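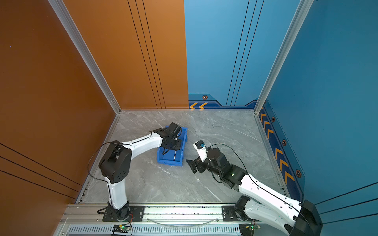 Page last modified: January, 16:40

Home | Lists | Archive | Search | Help

Print this message | E-mail this message

List: plokitz-users
Subject: Re: Phantom blobs from the wrist camera on the stone floor
From: Tormod Söderlund

Hello all,

Replying on the list as two people have asked me the same thing off it. First the message I'm answering, trimmed:

> We've moved our pair of arms on to a floor with a printed stone
> pattern and the pin detector has gone downhill. With the wrist
> camera high up it returns long thin candidates which turn out to
> be veins in the pattern. Plokitz then plans a reach to one of
> them, and the second arm gives way to the first for no good
> reason. Raising the contrast threshold loses the real pin. Is
> there a floor mask in the Fileck nodes that I've missed, or does
> everybody write their own? Also, how are you keeping the arms
> apart when both want the tray?

There is no floor mask in Fileck. There was one in an old branch, but it assumed a plain colour and was dropped. On our cell, which is also grey marble pattern with two arms on one rail, I tried three things before settling.

The first was the threshold, with the same result you had. A thin silver pin against grey with white veins doesn't leave much room. Any value that removed the veins also removed the pin once it was lying flat.

The second was background subtraction from a stored floor image. This works if the camera comes back to exactly the same pose, and ours doesn't. A small error at the wrist shifts the veins by a few pixels and you get every one of them back as a bright edge with a dark edge beside it.

The third is what we run now. Candidates have to survive two views. The arm takes one look, moves the wrist sideways by 60 mm, and looks again. Both sets are projected on to the floor plane using the joint readings. Anything flat lands in the same place twice and is marked as floor. A pin standing up in the tray doesn't, as its top shifts against its foot. It costs us 200 ms per look plus the move. A pin lying on the floor still fails this test, so for those we only accept a candidate with parallel edges and square ends. That part is not very good yet.
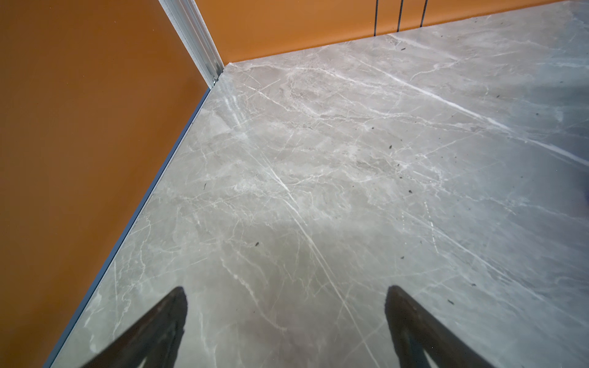 Wrist view towards the orange corner, gripper open. Note the bright vein between the fingers and the dark specks on the floor.

A frame like that one is worth keeping in your test set. The specks get through most size filters if you tune for pin ends, and the pale bluish patch on the right lifts the local mean enough to upset an adaptive threshold. The three dark lines on the back wall are a separate nuisance — they are long, thin and parallel, so my edge test likes them very much. I clip everything beyond the floor boundary before detection. The boundary comes from the calibration file and is projected into each frame, so it doesn't depend on finding the wall by colour. Please also mask your own fingers. I left that out for a long time and had candidates that followed the gripper wherever it went.

On keeping the arms apart: we don't let Plokitz plan both at once. The space over the tray is a single zone with a lock. An arm asks for the lock before its approach, holds it through the grasp, and gives it up when the wrist is clear of the rim. The other arm can wait close by with its jaw open but its planned path must end outside the zone. The arm without the lock can still use its camera, which gives a side look at the tray while the first gripper is down inside and its own view is mostly fingers.

Your "giving way for no good reason" sounds to me like the lock being taken at detection. Move the request to after the second look. In Plokitz 19 that is the claim_on setting, and the default is the early one. I think the default is wrong and have said so in the tracker.

If the planner still stalls, check that both arms load the same tray pose. Ours sits at an angle on the floor and for a while one config had it square. The result was a collision box with corners in the wrong places and a planner that refused perfectly good paths.

The two-view node is in my Sovetti repository under "floorcheck". It needs the joint readings and images stamped by the same clock. I haven't tried it with the Sethi driver, so if somebody has that running I'd like to know what the stamps look like.

Tormod

Previous in thread | Next in thread | Back to index

This site uses cookies to remember your archive settings. By continuing to browse you accept their use.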